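Monday, July
By M. Raudsepp

4. Cap retention and the handling of closed bottles

4.1 Background

Most of the bottles that come back through a deposit scheme are sorted by resin and color, and the cap is treated as a side issue. The body is usually one plastic and the cap another. Once the load is ground, the two are separated in a float tank, where the cap flakes rise and the body flakes sink. This works well enough at a large plant. At a small one, such as the line at Zurwood where the present work was done, the float tank is the slowest step, and whatever goes into it with liquid or air sealed inside has already caused trouble further up.

Earlier sections dealt with how bottles are stored at the return points and how far they travel before baling. This section deals with the cap alone. We wanted to know whether people should be asked to leave it on or take it off, and what each choice costs the plant. The advice printed on collection bags differs from one district to the next, and in the Skidex district it has changed more than once. Many households told us they had stopped reading it.

There are two plain arguments for leaving the cap on. Loose caps are small, fall through the sorting screens, and end up in the residue with grit and broken glass. They also get lost before they reach the bag at all. Against this, a closed bottle keeps its air. It will not flatten under the baler plate unless it bursts or the cap gives way, and bales made from closed bottles are lighter and tend to spring back when the straps are cut.

4.2 Materials

Bottles were taken from ordinary household returns and kept in the condition in which they arrived. We did not rinse them, straighten them, or remove labels. Bottles with visible oil or paint were set aside, as were bottles that had held milk, which are made from a different plastic and go to a different buyer. What remained were clear and lightly tinted drink bottles in the common sizes.

Each test lot held 100 bottles. Lots were made up in three conditions: capped, uncapped, and capped but flattened by hand before closing. The third condition was added after talks with staff at the Brerker return point, who said that a fair share of their regular visitors already do this at home to save space in the bag. The bottles in this condition were pressed by one person, so that the force would not vary too much between lots.
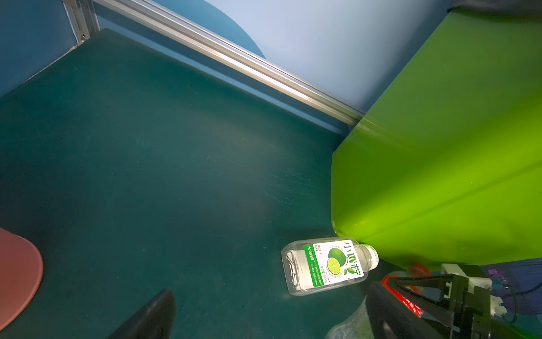
Figure 3. Clear beverage bottle with a white screw cap.

Cap type was recorded before baling. We used two groups, screw caps and sports closures, and left out crown caps and foil seals because too few of them turned up to make a lot. A clear bottle with a white screw cap, as in Figure 3, belongs to the first group. Color was noted but played no part in the grouping, although it matters to the buyer of the cap flakes: white flakes can be dyed and sell for more, while mixed colors end up gray or brown. Sports closures often have more than one kind of plastic in them and were weighed separately.

4.3 Procedure

Lots were baled on the small vertical press at Zurwood. The press was run at its usual setting and the plate was held down for the same length of time in every run. Bale height was read at the door side while the plate was down, and again after the straps had been on overnight. A bale was counted as failed if a strap slipped or if the bale could not be lifted by the fork without losing bottles.

After the second reading the bales were opened by hand over a tarp. All caps were collected, including those that had come off in the press and those still on their bottles. We looked under the plate and in the channel behind the door as well, where loose caps tend to gather. Liquid that ran out during pressing was caught in the drip tray and poured off between runs. It was not measured, which we now regret, as the staff consider it the worst part of the job in warm weather.

There were 16 runs in all. Two had to be repeated because the press was stopped partway through for an unrelated delivery, and only the repeats are used here.

4.4 Results

The uncapped lots gave the lowest bales and the least spring-back. This was expected. The capped lots stood clearly higher under the plate and rose further overnight. Most of the caps in these lots held, and the bottles folded around the trapped air or split along the side wall. Where a cap did fail, it was nearly always a sports closure, which let go at the hinged part and left the threaded ring in place.

The lots that had been flattened and then closed came out close to the uncapped ones. Their bales were slightly taller, but the difference was small next to the normal variation between runs, and none of them failed. In the capped lots the failures were all of the same kind – a strap slipping on the upper edge some hours after tying.

Cap recovery ran the other way. In the uncapped condition, households had been asked to put the caps in the same bag, and 82 percent of them could be found when the lots were made up. The rest had either never been put in or had dropped out through tears in the bag. In both closed conditions, nearly every cap that entered the press was recovered from the bale or from the channel behind the door.

4.5 Discussion

For a plant with a small press, flattening the bottle and putting the cap back on keeps most of the advantage of each method. It asks more of the household, though, and it only works on thin-walled bottles. Older people at the Skidex meetings said that they found the thicker ones hard to press and harder still to close afterward while holding them flat. They should not be told that they are doing it wrong if they leave the bottle as it is.

There is also the matter of return machines. A deposit machine that reads a code on the label may turn away a crushed bottle, so the advice can only be given where returns are made by the bag. At Brerker both systems run side by side, and the wording on the bags will have to make this clear. A draft of the new wording is given in the appendix.

Tethered caps were rare in our lots and are not treated as a group of their own. As they become more common, the question of lost caps will matter less, but the question of trapped air will remain, and the press readings given above should still apply to it.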